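### 3.2 What counts as a laid place?

I thought this would be the easy section to write. Everyone knows what a laid place looks like, or so I told myself in January, and then we sat down with the 2,316 table photographs in the Vuritport collection and started arguing within minutes. Does a fork on its own make a setting? Is a glass part of it if it's miles from the plate? My co-authors and I grew up in different houses with different habits (mine put the glass wherever there was room), and it showed.

So we went for the smallest setting we could all live with: one mat, one plate, one fork, one glass. No knife, no spoon, no napkin. Cotar's scheme, which we otherwise borrow happily, asks for a knife as well, but a great many weekday meals in our survey were eaten with a fork alone and I didn't want to throw them out! Figure 4 shows the arrangement we call "plain".
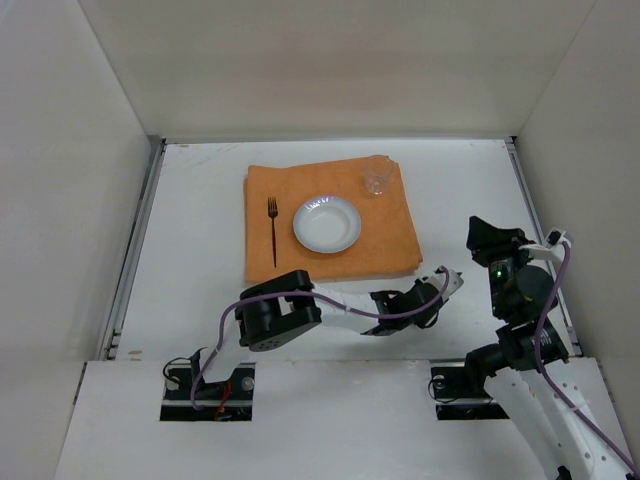

**Figure 4.** A plain setting on an orange cloth mat: black fork to the left of the plate, clear glass beyond it and to the right.

I'm fond of this one for the mat. The older guides all seem to assume a stiff mat with square corners, and cloth just doesn't behave like that. It creases, the corners go a bit wavy, and one side can end up looking folded over. If we'd scored the mat on straightness, as Song does, this setting would have lost marks before we even got to the plate. We score the mat on one thing only, whether the plate sits wholly on it, and leave the wrinkles alone.

The fork was the next squabble. Strictly it should stand upright beside the plate, tines away from the diner, and ours leans very slightly at the handle end. We allow a lean. Uria's raters did not, and I suspect that's a good part of why their "correct" group is so small compared with ours, though I can't prove it from the published tables.

Glasses gave us the most bother. A clear glass on a bright cloth lets the colour through, and its rim can be quite faint, so raters working quickly sometimes marked it missing. We went back over a batch of 100 settings with clear glasses and asked raters to look for the base first, where the thicker glass catches the light. That instruction stayed in for the main round, and the full wording is in Appendix B.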